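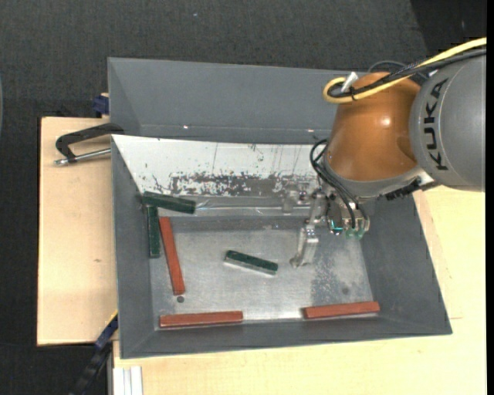
**Ticket:** Green blocks binding in storage tray
**Site:** Murnitz
**Raised by:** Sándor Pintér
**Priority:** normal
**Status:** closed, one item carried over

**Items affected**

- Bar blocks, dark green (Plirkeck)
- Bar blocks, reddish-brown (Plirkeck), for comparison
- Slotted storage tray, Mogensen, 30 slots, revision 2
- Large grey bin, 800 mm on the long side

**Fault as reported**

Dark green blocks from the latest delivery will not seat fully in the storage tray. They enter the slot, stop short of the base and have to be pushed down by hand. Once down they are hard to remove. Reddish-brown blocks go into the same slots without resistance. Blocks of both colours are kept together in the grey bin during the day and go back into the tray at the end of the shift.

The lid of the tray does not close with a green block standing proud. Last shift left it open and put a sheet of card over the top.

**Wednesday, 08:10**

Emptied the tray and vacuumed the slots. Some grit at the base of the front row, and a strip of old label stuck to one slot wall. Removed both. Tried green blocks in the cleaned slots. No change, including in slots that had been clean to start with.

**08:35**

Swapped tray for the spare, same maker, same revision. Green blocks stick in the spare as well. Reddish-brown blocks drop in. Tray ruled out as a damaged item. Slot size still to be checked.

**08:50**

Slot width is given as 51 mm on the Mogensen drawing. Measured a sample at top and base with the inside jaws of the caliper. All agree with the drawing. No taper, no bowing of the slot walls.

**09:20**

Measured green blocks across the width, at both ends and in the middle. The middle is within the Plirkeck tolerance. The ends are over. The excess is confined to the last few millimetres next to the end faces and is worst at the corners. Reddish-brown blocks are the same width from end to end.

Corner build-up can be felt with a thumbnail. Under the bench lamp there is a slight ridge of coating along the end edges of the green blocks. Nothing similar on the reddish-brown ones.

**10:05**

Question from the day shift: could the ridge come from handling, with blocks knocking against each other or against the metal floor of the bin? Checked two green blocks from an unopened carton. Ridge is present on both. The bin is not the cause. It was wiped out anyway and the floor inspected for burrs. None found.

**10:40**

Older green blocks found in the cupboard, previous delivery. These seat properly and have no ridge. The fault is limited to the current green delivery.

**11:15**

Wrote to Plirkeck with measurements and the carton label. Asked whether the coating process for green had changed. Asked for replacement stock, or agreement that we can dress the edges ourselves.

**13:30**

Reply from Plirkeck. Green is now dipped and hung to drain from one end, where it was previously sprayed. Reddish-brown is still sprayed. They accept that coating can gather at the edges and have no objection to light sanding. Replacements offered with the next delivery, no date given.

Their explanation covers the drain end. It does not explain a ridge at both ends of the same block. Raised this with them and left it open.

**14:00 Workaround**

1. Take the green blocks out of the grey bin. Leave the reddish-brown ones where they are.
2. Lay fine abrasive paper on a flat surface.
3. Draw each end edge across the paper at a shallow angle, light pressure, until the ridge can no longer be felt.
4. Wipe with a dry cloth. No solvent, it softens the coating.
5. Test in any tray slot. The block should reach the base under its own weight.
6. If it stops short, repeat on the corners only.

Do not sand the long faces. Do not widen the slots: the reddish-brown blocks would then rattle, and the tray would no longer match the spare.

**15:25**

All green blocks in use have been dressed and tested. All seat and lift out by hand. Tray lid closes. Card thrown away.

The dressed edges are paler than the faces. Cosmetic only, accepted by Sándor Pintér.

**15:40**

Asked whether the Murnbridge tray would be a better fit, as it has a chamfer at the slot mouth. It would help the blocks to enter but the slot below the chamfer is no wider. Not pursued.

**Carried over**

- Plirkeck to explain the ridge at the second end.
- Unopened cartons of green blocks marked "hold" and moved to the lower shelf. Not to be issued until sanded or exchanged.
- Goods-in check for green blocks: one block per carton tried in a tray slot before signing. Sándor to add this to the sheet.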